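Chapter 4
Handling and Folding Household Cloth

Plirkau Press, Home and Textile Studies series
Posted in January
19 shares | 42 comments

Household cloth is handled far more often than it is washed. A bath towel in regular use is hung, shaken, carried, folded, stacked, and unfolded many times between one laundering and the next, and each of these actions places some strain on the fabric. The earlier chapters of this book dealt with fibers, yarns, and the ways in which they are joined. The present chapter turns to the finished piece of cloth and to the ordinary work of picking it up and putting it away.

Students often regard folding as a matter of neatness alone. In the training laundry at Proston, where the first version of this course was taught, it was treated as part of the care of the fabric. A piece stored under a hard crease will in time show wear along that crease. A piece put away unevenly takes up more room on the shelf and is likely to be pulled out by one corner, disturbing whatever lies on top of it. The methods set out in Sections 4.2 through 4.5 are intended to reduce both kinds of damage.

4.1 How Cloth Behaves When It Is Held

Cloth has little stiffness of its own. A board lifted at one end will keep its shape, but a sheet lifted at one end hangs from the point of support, and its shape is decided by its weight, its weave, and the place at which it is held. The term used in this book for that behavior is drape. A fabric with a soft drape falls into many small folds. A fabric with a stiff drape falls into a few large ones.

The point at which cloth is held is called the grip point. When the grip point is narrow, the fabric is drawn together there, and folds spread outward from it across the nearby surface. These are known as radiating folds. They are deepest close to the grip point and become shallower with distance, until the cloth is again nearly smooth. Their number and depth depend upon how much material has been gathered and how thick it is. Thin cotton will form fine, closely spaced folds, while a heavy blanket may form only two or three.

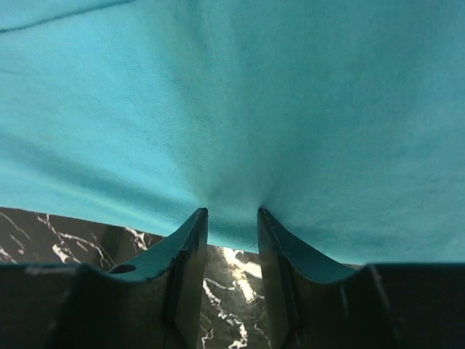 Figure 4.1. Radiating folds in a turquoise fabric gathered at a narrow grip point. The color is deeper in the shaded areas where the cloth bunches together.

Light and shadow are useful guides to the condition of a cloth surface. A piece dyed in a single color may seem to have several when it is not lying flat, because the raised parts catch the light and the hollows do not. Before folding, the worker should look across the surface from a low angle and note any dark bands or lines. A broad, soft band usually indicates a gentle rise or hollow and may be removed by shaking. A thin, straight line usually indicates a crease, which should be smoothed by hand before the piece is folded again.

A single narrow grip is suitable for lifting a small item from a pile or for moving it a short distance. It is not suitable for folding. The weight of the hanging cloth pulls against one small area, and the edges cannot be brought into line. For folding, two grip points are required, and these should be placed at neighboring corners wherever the size of the piece allows.

The Jiketside Practice Set, which is used for the exercises in this chapter, contains 42 pieces of cotton cloth in four weights. Each piece is marked on the hem with its weight class. Students should complete Exercise 4A with the two lightest classes before going on to the heavier ones. Schools that use the Petchrat cloths in place of the practice set will find a table of matching weights on page 194.

Exercise 4A

Place one piece of cloth on a clear table. Lift it by a single point near the center and observe the folds that form. Lower it, spread it flat, and lift it again by one corner. Record the differences in a short paragraph, using the terms drape, grip point, and radiating folds. Repeat the exercise with a piece from the next weight class.

4.2 Preparing the Surface

The table should be clean, dry, and wider than the longest piece to be folded. A working width of 100 inches is enough for most bed linen. Rough edges should be covered, and rings and bracelets removed, before any looped or loosely woven fabric is laid down.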